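Home Organising Short Course: Week 4 handout
Small things: jewellery and hair bits
30 Oct 2024

Right, jewellery. I left this until after the wardrobe weeks on purpose, as I find it far more fiddly than jumpers, and I know a few of you have been dreading it.

First job is to get everything out of the drawer and on to a cloth. Any old cloth will do, as long as beads don't roll on it (I learnt that on a bare Jurholm desk and was fishing pearls out of the skirting for a week). Then sort by how a thing catches. Braided cord snags on charms, thin bangles slide under everything, and beads on elastic go on top of nothing at all, please!

Boxes next. A shallow one beats a deep one every time - you want a single layer. The Zasteo insert we looked at in October has 25 little squares, which is too many for bracelets but lovely for earrings.
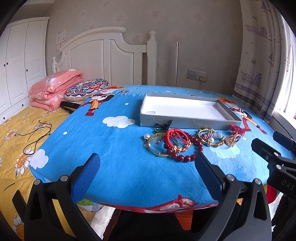
Fig. 1. Bracelets and ornaments beside a shallow box.

Have a go on paper before next week: which pieces would you lay in first, and which want a bag of their own? I'd start with the gold-toned bangle, but I'm happy to be argued with. Bring your own box too, lid or no lid.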